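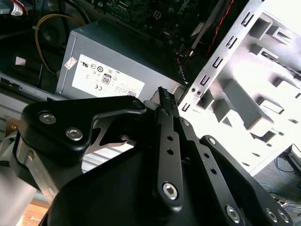
Wullurholm Autoimmune Support Group – Members' Handbook

Section 4: Setting up your symptom diary

I've had rheumatoid arthritis for 13 years and I only started keeping a proper diary when Brenda Bramwell nagged me into it (thank you, Brenda!). It took me a few goes to find a way that works on a bad-hands day, so feel free to pinch mine.

What you need: a page-a-day diary or a ring binder, a fat pen that's easy to grip, and your latest medicine list.

1. Write your name, your clinic's phone number and any allergies inside the front cover.

2. Copy out your medicines with the dose and the time you take each one. If you have a weekly tablet, ring the day in a bright colour.

Caution: Never change a dose or stop a tablet on the strength of what's in your diary. Ring your nurse or pharmacist first.

3. Pick two times a day and stick to them. I do mine after breakfast and again before the evening news, when I'm sitting down anyway.

4. Each time, score your pain, stiffness and tiredness from 0 to 100. Some people like 0 to 10 and that's fine too – just don't swap halfway through or you'll never make sense of it.

5. Note how long the morning stiffness lasted, in minutes. "Ages" is no use to the doctor, as I was told.

6. Mark swollen joints on the body outline. Spare outlines are in the back pocket of this handbook, and Neville Sedgwick will print more if you catch him at a meeting.

7. Add anything out of the ordinary: a cold, a bad night, a long car journey, a new rash.

Note: If you miss a day, leave it blank. Please don't fill it in from memory!

8. The night before your appointment, read it through and write your three main questions on a fresh page.

Caution: A high temperature, chest pain or a sudden hot, swollen joint shouldn't wait for the diary. Get medical help the same day, and call 999 for chest pain.

Large-print diary pages are in Section 5.

Last updated 2022-06-18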